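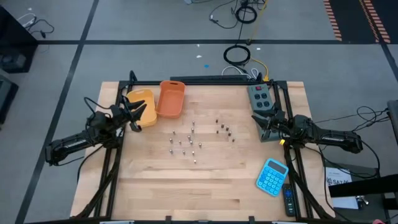
The table, with an arm on each side and a yellow basket.

June, 4:15 pm
Posted by the list editor

Subject: Re: Bitimel weekend, getting in and getting home

Hello all,

A few answers before the Bitimel weekend. Most of the mail has been about Zeman, so I will start there.

Zeman is open both nights. Doors are at 10 pm and the last entry is 2 am. The price is 40 at the door for either night and includes the coat check. There is no advance ticket this year. Groups can still reserve a table upstairs by calling the club in the afternoon, but the small tables by the bar are first come, first served. The dress code is the same as last summer: no shorts, no sports shirts, closed shoes for men. They do turn people away for it.

Ristier is the better choice if you want to sit down and talk. The kitchen serves until 11 pm and the terrace stays open until 1 am. It is cash only after midnight. They have changed the menu again and the fish soup is gone. The grilled peppers are still on it, and so is the house plum brandy, which I would leave alone if you plan to go on to Zeman.
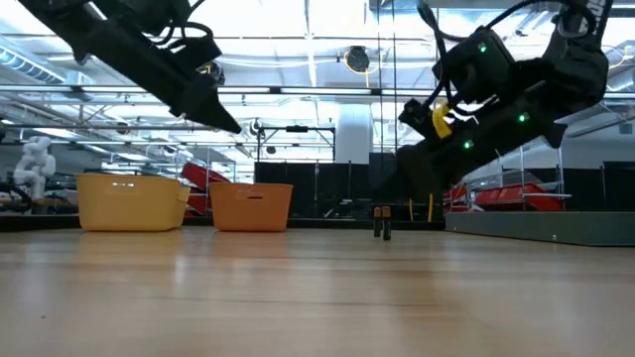

One member wrote to the list this morning:

> We went to the Bitimel opening night last year and the walk
> back up to Gatilcombe old town was the worst part of the trip.
> The cabs by the river all wanted double and in the end we
> waited for the first bus. Is there a night bus this time? Also,
> is it worth getting there for the early bands, or does it only
> fill up after dark? We are six people and two of us would
> like to eat first.

Yes, there is a night bus. The 115 runs all night on both nights, from the stop across the bridge, and goes up through the old town to the train station. The normal fare applies and the driver gives change for small bills only. If you take a cab, call for one from inside a bar and ask the price before you get in.

On the early bands: the park holds 4000 and last year the gates were closed for a while in the middle of the evening. I would be in by 8 pm. You can eat at Ristier at 6 pm and walk over. For six people you should call ahead. 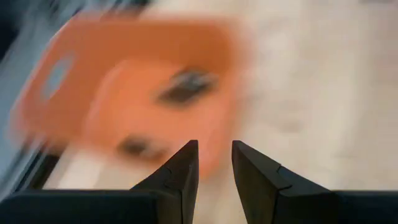
ROOMS

The hotels near the bridge are full. The guesthouses behind the market in Gatilcombe still had beds at lunchtime today, most of them with a shared bathroom. Ask about the front door key. Some of the owners lock up at 1 am and do not get up for late guests.

CHANGING MONEY

Use the bank machines at the station. The exchange window on the square gives a poor rate and closes at noon on the weekend.

Please send any further questions to the list and not to me directly, so others can read the answers.

Gatilcombe Nights mailing list | Contact the list editor | Copyright Gatilcombe Nights | Back to top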